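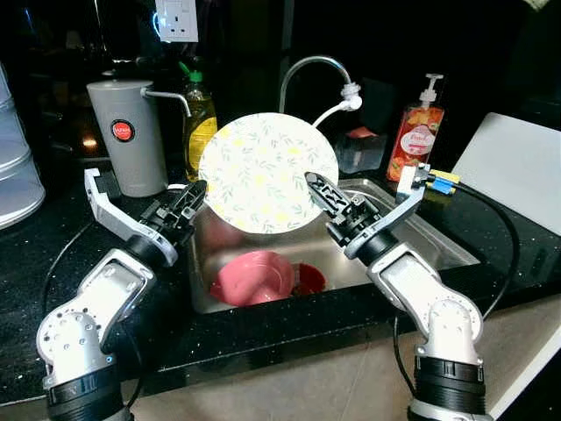

Slide 1. Floral plate at the sink, pink bowl still in the basin.

Leave this up while people find seats. Start at ten past even if the back rows are empty. The Herkport hall wants us out by noon.

Open with the claim. "There is a right way to wash dishes by hand, and it saves you time, water and money." Ask for a show of hands on who believes it. Most will. Then say I have my doubts, and that I've been reading the leaflets for most of the winter.

The rule everyone knows: glasses first, then silverware, then plates, then pots. Glasses first I can live with. Clean water leaves less grease on a glass, and you can see grease on a glass. The rest of the order I'm less sure of. Look at the plate on the slide. It has small green leaves and pale yellow flowers, with a bit of yellow at the rim. What matters with a plate like that is whether the pattern sits over or under the glaze, and the order of washing won't tell you. Patterns over the glaze can wear away under a scouring pad. Turn the plate over and read the back before you reach for one.

Go slow here, people like to write this down.

Next, the Prastance leaflet. It came free with a dish rack and says a full basin wash uses less water than a running tap. Fine, I agree, if you use one basin. But their test went by 208 households who filled in their own diaries. Anyone who has kept a food diary knows what those are worth. Nothing in the leaflet says how big the sinks were, or whether rinsing counted. I wrote to ask in April and got back a coupon.

(Hold up coupon. Wait for the laugh, if there is one.)

Soaking. I soak oatmeal bowls and anything with egg on it. I don't soak a plate that had toast on it, and I don't see why every handout says to soak the lot. A bowl on its side in an empty basin isn't soaking anyway. Either put water in it or wash it.

The Murnden course teaches a nine-step method. I sat through the whole thing. Step four is "assess the load." I still don't know what I was meant to do during step four. Skip the step list if we are running late – the handout has it.

Slide 2. A plastic cup, the part I get the most mail about. 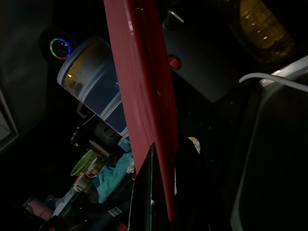
Do plastic cups need hotter water than plates?
Warm water with dish soap is enough for both, and very hot water can warp some plastics.

Say that twice, because someone will ask it again at the end. Plastic does hold on to a greasy film, and I'll grant the leaflets that one. Fresh suds help. So does a soft brush, especially if the cup has ridges. What doesn't help much, in my kitchen, is the special plastic rinse sold by Björklund. I used up a bottle. I could not tell the rinsed cups from the others, and neither could anyone at home when I lined them up.

Stains: tea and tomato may never come all the way out. Baking soda paste lightens them. I would stop there.

Drying. Air drying beats a damp towel, no argument from me. Stand cups at a tilt so air gets in under the rim. A cup flat on its mouth on a wet counter stays wet inside for hours.

If there is time, mention the 154 minutes a week that Murnden says its method saves. Ask the room how long they spend at the sink in a week, total. I spend less than that, so by their math I would finish before I started.

Questions until quarter to twelve. Handouts are on the chair by the door. Take the coupon back from whoever has it.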